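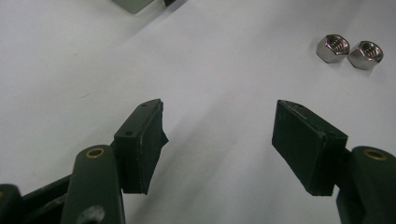
October 31, 2024: nut picking, gripper width estimate

Spent most of the day on the width estimator for the Lakura branch, and I'm rather pleased with it, though it took a good deal more tea than I'd planned. The old code read the opening from the fingertip blocks, and the ragged edge of the black pad kept dragging the line inwards, so it thought the fingers were closer together than they were. I've moved the fit to the brass bushings on the two arms, which give lovely clean circles and don't care what state the pads are in.

Ran it over 300 frames and 18 came back with no fit at all, nearly all of them where the soft shadow on the white top runs under an arm. Will try a lower edge threshold there first.

The two hex nuts are still a nuisance when they lie almost touching. The segmenter likes to call them one long part, and then the planner (quite reasonably, poor thing) aims for the middle. Elīna Butkienė suggested looking for the bores and working outwards, which I like very much. Her branch is on Curngate, run 951.

Still to do: merge, then rerun the 4 worst clips.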